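Moving to a smaller place, what do you do with the good dishes?

ileana_o
We go from a house to a two-bedroom apartment in Koppel at the end of the month. The movers quoted 3,750 for everything, and the kitchen is the biggest part of it. I have my mother's service, the everyday plates, and a lot of serving pieces I use at Easter and never again. How did you decide?

zamfira.a
Keep one set and use it daily. I sold the second set when we moved to Cillport and haven't missed it. Four of each is enough for two people.

maricica_b
Disagree with Zamfira. Four is fine until family comes. Then you are washing between courses. I would drop the small appliances first, they take up more cabinet space than plates do.

zamfira.a
Family comes twice a year. You can borrow plates.

catinca
I went through this in December. I gave up the china and kept the plain things. The dark textured plate and the striped placemats stayed, and so did the cream tray. 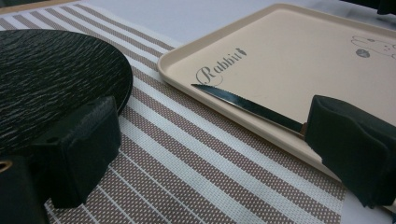
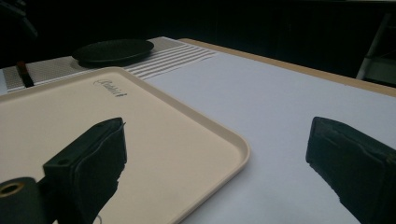
Cillport, 5 January 2024

Editing to add the rest, I ran out of time last night. The china went to my niece. She wanted it, so that was easy. The glasses were harder. The consignment shop on Gunon Street took the stemware and turned down everything else. I got very little for it. If you are counting on the money to cover the movers, don't.

ileana_o
Thanks. Did you pack the kitchen yourself?

catinca
Yes. Plates on edge, paper between each one, small boxes. One saucer broke.

yufang_long
Check whether your movers cover boxes you pack yourself. Ours didn't. We lost a soup tureen and got nothing back.

maricica_b
Same with us. Read the contract before you start wrapping.

zamfira.a
I still say one set. Your mother's service should be the one you eat from.

ileana_o
It can't go in the dishwasher, it has a gold rim. I'm not hand washing every night.

zamfira.a
Then keep the everyday plates and let the service go to someone who will.

ileana_o
I'm not ready for that. It may go to my sister for a year. I'll call the movers about the boxes tomorrow.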